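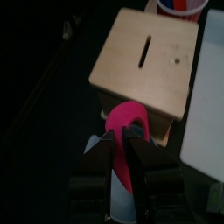

A plywood box with a slot in the top.

Walking home in the dark: notes from our Montoya evening class

It was so good to see the hall full again for the winter safety course, and thank you to everyone who stayed behind afterward to stack the mats! We spent most of the evening on something that doesn't look like self-defense at all, just how we walk from the bus stop to the front door. Phones away, one ear free if you like your music, and keys in your hand before you reach the step. Several of you told us you always take the 82 bus and get off at Ferow Street, where the lights have been out since November, so we paired people up to walk that stretch together (please do swap numbers if you missed this part).

In the second half we practiced using our voices, and oh, it was loud. Most of us were brought up to be polite, and shouting "Back off!" at a friendly stranger in socks feels very silly the first few times. By the fourth round the shyness had mostly gone, and the folks in the yoga room next door were very kind about it.

The next course is at the Brernus Center and has 20 places. It costs nothing, and beginners of any age are welcome. Sign up at the front desk by 20/03/2020, and wear shoes you can move in.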